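The Woman Who Empties the Bins

4/9/21

She has asked me to leave her name out, on the grounds that half of Simstead already knows it and the other half owes her a water bottle.

For two years she has run the lost and found at the Clondard community center, a job that did not exist until she complained that it didn't exist. Before that, anything left behind went into a closet with the folding chairs. "It was a closet of shame," she says. "You opened the door and a yoga mat fell on you."

The closet is now a long table and a row of gray bins. The bins came from a kitchen supply place in Niseck that was closing down, and they were not in the first bloom of youth when she got them. She scrubbed them for a weekend and then made her peace. "They're scratched. They're stained. I'm scratched and stained. We get along."

Her system is simple and she is fierce about it. Things that hold a drink go on the left. Things that do a job go on the right. Trash is supposed to go in the trash, a rule she describes as "more of a hope."

I ask what people leave behind most. She doesn't have to think.

"Cups. It's always cups. I wrote it all down last year, because my sister said I was exaggerating. We took in 1,345 things and 254 of them were something to drink out of. So I wasn't exaggerating. I mailed her the page."

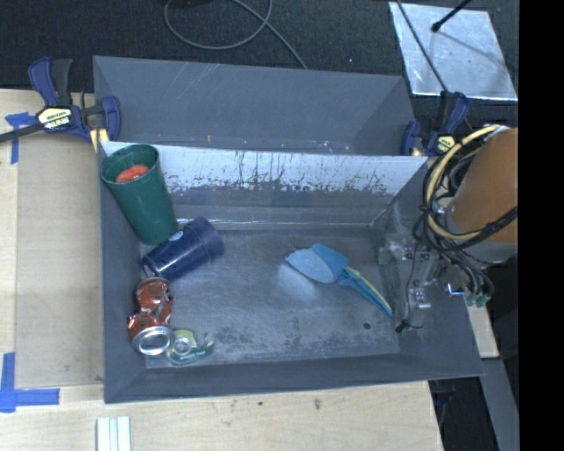
People rarely come back for a cup, she says. They will drive across town for a single glove, and they will phone three times over an umbrella with a broken rib, but a perfectly good tumbler is dead to them the minute they reach the parking lot. She thinks it's because everyone has nine more at home. I have eleven, and kept that to myself.

Then there are the cans. She rinses them and recycles them and does not log them, although she admits she once held on to one for a week. "A man called and said he'd left a can here. I thought, well, maybe it's a collector's thing. He meant a can of paint."

Office supplies turn up after the craft group meets, and little brushes and hand tools after pretty much anything. Tape she considers fair game. If no one asks for it in 20 days it goes in her own desk drawer, and she says this looking me straight in the eye. "I'm not paid. I'm paid in tape."

The rest goes to the Ayaaba thrift store in November, apart from whatever she can't bring herself to part with. Last fall that was a gravy boat. She had plans for it. The plans haven't come up yet.

I ask if she ever loses anything herself, and she gives me a long look and gets up to put the kettle on. Her reading glasses, she says from the other room, were gone for most of the winter. She checked the bins twice a day and accused several people in her head. They were in the closet, on top of the folding chairs.

"I logged them," she says. "Then I signed them out. You have to sign things out."

The lost and found is open mornings, side door, ring the bell and then ring it again. Bring a description of your item. "Blue" will not be enough.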